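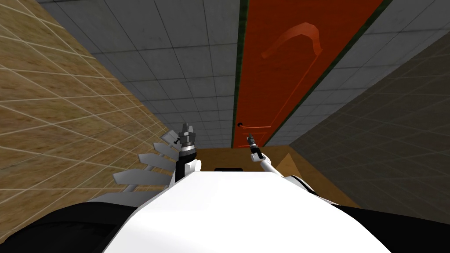

The Varnusville Rule is a house standard for simulated door-opening trials, drafted by Graciela Ledesma and adopted in March. It says a run starts with both grippers empty and the door handle in view. A rendered red-orange door with a dark lever, two arms raised toward that end of the room, meets the rule nicely. Whether the door then opens is covered elsewhere, at some length.

Clause 11 bars moving the handle between trials to improve the score - a clause that suggests a history. Each setup gets 30 trials, and failures are reported too, to general regret.

Search this wiki Go

Related articles
Druledix
Sodia test rooms
Nuria Urquijo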